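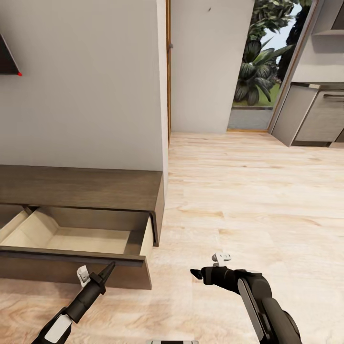
Océane Gosselin wrote in to ask why her silver chain goes gray again a week after she polishes it, when she keeps it in the box it came in. She wears it most days, takes it off at night, and wanted to know if she was using the wrong cleaner.

Probably the cleaner is fine. The usual trouble is what happens between cleanings. Lotion, sweat and soap stay on the metal, the chain goes into a cardboard box lined with foam, and the box sits in a warm room. Cardboard and some foams give off small amounts of sulfur, and sulfur is what turns silver dark. Gift boxes are made for the trip home from the store. They are not much good for keeping things in over the years.

The tips on this page cover everyday necklaces, bracelets and charms: silver, plated metal, stainless steel, and pieces on cord or ribbon. For anything old or valuable, ask a jeweler first.

Before you put it away

Wipe each piece with a soft dry cloth when you take it off. An old cotton T-shirt cut into squares works as well as anything you can buy. Paper towels and tissues will put fine scratches in silver and in plating, so keep those away from it.

If you wore it in hot weather, wipe it with a damp cloth first and then a dry one. Let it sit out for an hour before closing it up in anything. A chain holds water between the links for longer than you would think, and a clasp longer still.

Put jewelry on last in the morning, after hair spray, perfume and sunscreen. Take it off first at night.

Washing, by type

Stainless steel is the easy one. Use warm water, a drop of plain dish soap and a soft toothbrush. Rinse it well and dry it right away so you don't get water spots. Steel won't tarnish the way silver does, but it does get a dull film from lotion.

Solid silver can have the same wash. If it is already dark, use a silver polishing cloth after it dries. Rub along the length of the chain, a few inches at a time, with the rest of it lying flat on a towel. Pulling the whole chain through a pinched cloth is how links get stretched.

Plated pieces should be washed as little as you can manage. Never use silver polish or toothpaste on them. Both are abrasive, and once the plating is gone it's gone. A barely damp cloth is enough.

Nylon cord can be washed in cool soapy water and hung up to dry. Hang it from the clasp, with the pendant off if it comes off. Don't use a hair dryer on it -- the ends are usually melted to stop them fraying, and heat can soften them. Leather and ribbon should not be soaked. Dab at the dirty spot and leave it.

Enamel charms, including the ribbon-shaped ones, get a quick wipe only. Hot water can find its way under a chipped edge and lift the color.

Baking soda and foil

A lot of readers ask about this one. Line a glass bowl with aluminum foil, shiny side up or down, it doesn't matter. Lay the silver on the foil so that it touches. Add a tablespoon of baking soda and pour in a cup of very hot water. Leave it for 2 minutes, lift the piece out with a wooden spoon, rinse and dry.

Use it for plain solid silver only. It will strip the dark finish out of a design that is meant to have one, and it is bad for pearls, opals, turquoise and anything glued. If you can't tell whether your stones are glued, assume they are.

Where to keep it

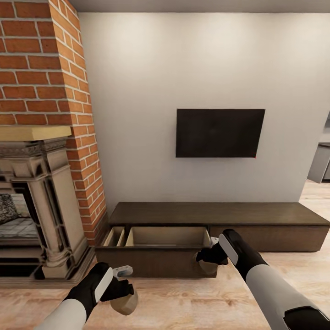 Small zip bags are the best cheap storage for silver. Press out the air, put one piece in each bag, and leave the clasp end sticking out through the corner of the seal if it's a fine chain. That keeps the chain from knotting up on itself. The bag won't be quite airtight that way, so for pieces you wear twice a year, fasten the clasp and seal the bag all the way.

Anti-tarnish strips go in the same bag or in a closed box. They wear out. I write the month on mine in pencil and change them every July. The Garine strips I buy come in a packet marked 2546, and I cut each one in half. A stick of plain white chalk in the box helps a little with damp, and costs almost nothing.

Don't keep jewelry in the bathroom, however handy it is. Don't keep it near rubber bands either, or on felt unless you know what the felt is made of. Wool felt is hard on silver.

Cord necklaces are better hung than folded. A fold left in nylon for months will stay there. If yours already has a kink, hold it in warm (not boiling) water for a minute, pull it straight and hang it overnight with a couple of clothespins on the end.

Getting a knot out

Lay the chain on a plate with one drop of baby oil on the knot. Open the clasp. Work at the middle of the knot with two sewing needles, easing it wider, and leave the ends alone until it's loose. Wash the oil off afterward with dish soap.

Ravinder Girard uses cornstarch in place of the oil and says it is easier to clean up. I tried it on a rope chain and was still picking powder out of it the next day, but it worked well on a plain cable chain.

Clasps and jump rings

Check the small ring next to the clasp every few months. If you can see a gap, close it with two pairs of flat pliers, twisting sideways. Don't squeeze it from the outside, or it turns oval and the gap comes back. Wrap the jaws in masking tape so they don't mark the metal.

A spring clasp that sticks usually has dried soap in it. Soak the end of the chain in warm water, work the clasp open and shut a dozen times, and dry it with the lever held open. If it still sticks, replace it. Listov sells plain lobster clasps in the right size for most light chains, and changing one takes five minutes if you have the pliers out already.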